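Glassware and Table Stands: Storage Notes

Plastic goblets and the wire stand

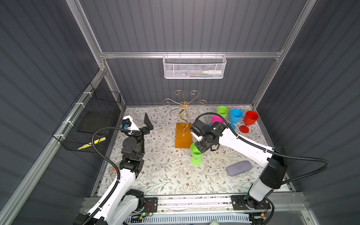

Hanging stemware

The Tinholm hire store now holds 682 stemmed pieces, nearly all of them plastic. Goblets go out in mixed colours unless the booking form says otherwise. Red, blue, lime green and magenta-pink are kept in separate crates of 32 and combined at packing.

The gold wire stand is booked as a separate item under table stands. It has curling arms on a central stem and is fixed to a rectangular wooden base. Lift it by the base. The spiral ends of the arms bend under side load, and a bent arm will let a goblet lean against its neighbour.

Loading: hang goblets in opposite pairs, working round the stem. Unload in the same order. Do not carry the stand between rooms with goblets on it.

Cleaning: wash plastic goblets by hand in warm water with a soft cloth. Scouring pads leave marks in the bowl that show under table lights. Dry the foot as well as the bowl before crating, as water held under the foot causes spotting. Wipe the wire with a barely damp cloth and keep the wooden base out of the sink.

Crates are lined on one side only. Place the lined side down and stack no more than two high on the Grurneck shelving.

Ecaterina Buzatu has revised the return sheet, which has a new column for scratched bowls. Old sheets will be accepted until the end of November. Queries about stand repairs go to Nelu Căpraru at the Boateng counter, open until 16:00.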